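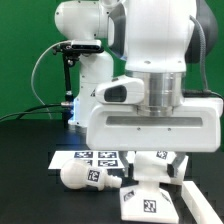
Tisik Marked Tabletop Set: Bulb, Stand and Sheet

Last updated: July

The Tisik set is a light bulb, a stand and a sheet of paper, all wearing black-and-white square markers so that a camera can work out where they are. People who need such a thing tend to know it already. People who don't will wonder why a light bulb has a sticker on its neck, and they are welcome to keep reading, though there is very little plot.

We started selling the pieces together after a year of selling them apart, during which most customers bought the stand, came back for the sheet, and then wrote to ask what they were supposed to put next to it. The bulb was Stanisława Krawczyk's suggestion. She wanted an object that everyone recognizes, that has an obvious front and back, and that will roll away if you put it down carelessly. We pointed out that the last item was a defect. She has run the bench at our Gadau workshop long enough to know the difference between a defect and a useful nuisance, and the bulb stayed.

The bulb

White, with a rounded dome at one end and a narrower ribbed screw base at the other. The marker goes on the neck. We tried it on the dome first. A flat square does not want to live on a round surface, and the corners lifted before we had finished admiring it.

The bulb is supplied for handling and for looking at. Please don't screw it into anything live. The sticker is not meant to get warm, and neither are you. It will survive being picked up, laid on its side and moved around a table all afternoon. We make no promises about the floor.

If your work depends on the bulb staying exactly where you left it, give it a moment to settle after you let go. It has its own ideas about level, and it is usually right about your table.

The stand

White, 3D-printed, with a tall narrow column rising from a flared square base. The flare gives the markers sloping faces to sit on, so the stand can be picked up by a camera looking down at it as well as one looking across. There is a marker up on the column too, for the occasions when the base is hidden by whatever you have parked in front of it.

Being printed, it shows its layers if you get close. A customer once asked whether we could polish them out. We could, and then the stand would be shiny, and shiny surfaces throw glare, and we would get a different email. The layers stay.

Every stand leaves Gadau with its markers already attached. Each one carries a different pattern, so don't swap them between faces, and don't replace a scuffed one with whichever spare happens to be on top. A stand with its markers shuffled still looks perfectly fine to a person, and that is why the mistake can cost you a whole morning.

The sheet

A white paper sheet printed with a grid of markers. It lies flat on the table and gives everything else something to be measured against. We print it on 200 gsm stock, which is heavy enough to stay put in a room with a fan and light enough to curl if you store it rolled. Store it flat. Under a book is fine. We have no opinion about which book.

You can leave other pieces on or near the sheet, but each marker you cover is one the camera has to do without. One partly hidden corner is ordinary life. If most of the grid has vanished under your equipment, you have bought an expensive placemat.

Do not photocopy the sheet and use the copy. Photocopiers enlarge and shrink things by small amounts and never admit it. The replacement sheets are cheap, and we price them that way on purpose.

What comes in the box

Bulb, marker fitted
Stand, markers fitted
2 printed sheets, one to use and one to spill coffee on
Spare marker stickers, labeled on the back by position
A card with the marker sizes and positions, also on file with us if you lose it

You will lose it. Write to us with the number from the underside of the stand and we'll send the same figures again, without comment.

Setting up

Put the sheet down first and tape the corners. Matte tape is better than clear. Set the stand where you can see more than one of its faces from the camera, then lay the bulb down with its marker turned up. Check your lighting before you check anything else. In our experience the afternoon sun through a side window has ruined more setups than bad arithmetic has, and it gets blamed less.

A plain table is best. The set is white, so it stands out nicely on a dark surface and somewhat less nicely on a white one. The markers themselves don't mind either way.

Care

Wipe the stand with a dry cloth. A slightly damp one is all right for the bulb if you stay away from the sticker. Alcohol wipes take the black off the markers very efficiently, a fact we learned on a demonstration set nearly 13 minutes before a visitor arrived.

Keep the stand off radiators and out of parked cars. The plastic softens in the heat and the column will lean. A leaning stand can be used as a pencil holder or sent back to us for recycling. We take them either way, minus the pencils.

Ordering and returns

Sets ship from Gadau within 4 working days. Larger orders take longer, and we'll tell you how much longer before we take your money. The Lis carrying case is sold separately. It has a slot cut for the bulb, and the sheet goes in the lid, flat, as nature intended.

Returns are accepted if the markers are still on and still black. If a sticker arrived crooked, send a photo and we'll replace it. If it became crooked later, send a photo anyway. Stanisława likes to see how they fail, and she generally adds a few spares to the envelope.

We are sometimes asked for a version with a colored bulb. There isn't one. We made a batch in yellow and everyone who saw it reached for the switch.

Related items

Tisik replacement sheets
Tisik spare marker stickers
Tisik stand, without bulb
Lis carrying case
Isosov matte table tape
Isosov dark bench mat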